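News > Village Newsletter > Out and About

Well, the bus is back! From October the 32 will run between Bukcombe and Stostmont again, and I for one am thrilled (my knees never got on with that hill). I rode the trial service last week with Gobnait Ní Chonaill and we had the top deck to ourselves.

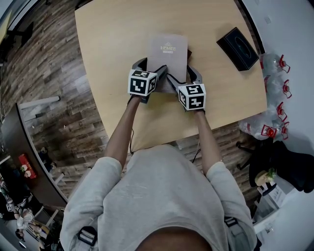

Anyway, the last one home leaves Stostmont at 7 – a bit early if you like the pictures, but Hemant Kaushik is asking for a later one. Do sign his letter, it's in the Post Office by the stamps. Dogs go free!

Last updated: Sep 10, 2019

Contact us | Back to top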